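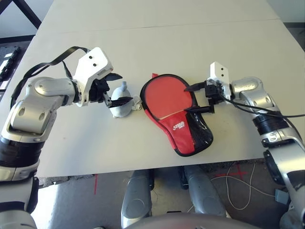
**Urnthorpe Table Tennis Club: monthly meeting**
July 25, 2025, upstairs room
Chair: Octavio Echeverri. Notes: Leen Chidiac (typing as we go, sorry)
Present: 12 members incl. the two above. Apologies from Bunlow players, all working tonight.

Started late, projector screen had to come down first. Last minutes read, one fix: the away match was lost 4 games to 6, not drawn. Agreed otherwise.

## 1. Paddle cases

Long one. Octavio wants every club paddle in a case from now on, no more paddles loose in the duffel with shoes on top. Rubbers are getting chewed at the edges.

Case shape discussed. Two camps:

- paddle-shaped ones, round head and a handle part. Snug, easy to see what it is, fits a backpack
- square ones. Room for balls, cloth, second paddle, but bulky and the zippers on the old ones all died

Most people liked the paddle-shaped kind, red and black. Leen asked about mesh. Some people say mesh airs things out, others say the grit gets in. Not settled. Dara has had a mesh one two years and no complaints so fine.

Labels: name tape on the handle part, NOT on the red. Marker on red fabric doesn't show up anyway, tried it with the jackets.

Price from Aubert (the store, not the coach) is for a minimum order of 33. We don't need 33. Leen to ask if Bunlow want to split the order, and whether the price holds till September.

**Action:** Leen, email Aubert and Bunlow. Octavio, count the paddles we really own.

## 2. Shelf and cabinet

Cabinet by the stairs still has bowling league stuff in it. Bowling league folded. Agreed we clear it, anything with a name goes to the front desk, rest on the giveaway table for two weeks.

Wants for the shelves once it's empty: paddles in cases top shelf, nets and clamps middle, balls bottom. Someone said balls top because of the kids. Went round on this for a while. Balls on top.

Spare cord and laces all over the place. One coffee can with a lid, everything stringy goes in there. Mo has a can.

**Action:** Mo, can. Octavio, empty cabinet, needs one more pair of hands, ask him.

## 3. Raffle, prize table

Donated so far:

- ceramics from Leen's aunt, a box of them, wrapped in dish towels (towels to go BACK please)
- a haircut
- two tins of shortbread, one opened, withdrawn
- Rolum voucher for a free car wash

Ceramics to be priced or grouped? Grouped. Small pieces in twos, the big bowl alone. Tie tags on with string, no stickers, stickers left gunk on the glaze last time and Leen heard about it at Christmas.

Tags to be written before the night. Last year they got written on the night and three people won number 9.

Printer quoted for 2000 tickets which is silly. Can they do fewer. If not we use up the rest next year, they don't go bad. Blue this time so they don't get mixed up with the yellow ones still in the drawer.

**Action:** Leen, tags. Printer, Octavio.

## 4. White tables

The white tables are for displays and sign in only. Not for sitting on, not for gluing rubbers. There is a glue ring on one that will not come off, tried vinegar, tried dish soap. Suggested: baking soda paste. Suggested: a tablecloth. Tablecloth bought if the paste doesn't work.

When two are pushed together for the raffle, check the legs are at the same height. One of them has a foot that unscrews itself and then there's a step where they meet.

## 5. Practice nights

Moving beginners to the earlier slot from September. Show of hands, all for except one abstain. Coach needs telling, that's Aubert (the coach, not the store).

Lost property: one gray sock, a water bottle, a kids sweatshirt size 8. Sweatshirt has been here since spring.

Robin asked if we can have the window open during matches. Draft moves the ball. Robin says heat moves the players out the door. Open between games, shut for games, see how it goes.

## 6. Any other business

- Key no. 2 sticks, don't force it, lift the door a bit
- Subs due, you know who you are
- somebody please take the cardboard down, its been by the fire exit and it can't be there. Octavio took it down during this item.
- Bunlow friendly: date still open, they'd like a weeknight

Ran over, desk wanted the room. Item on new nets not reached, goes first next time.

Next meeting September, date to be sent round by email. Leen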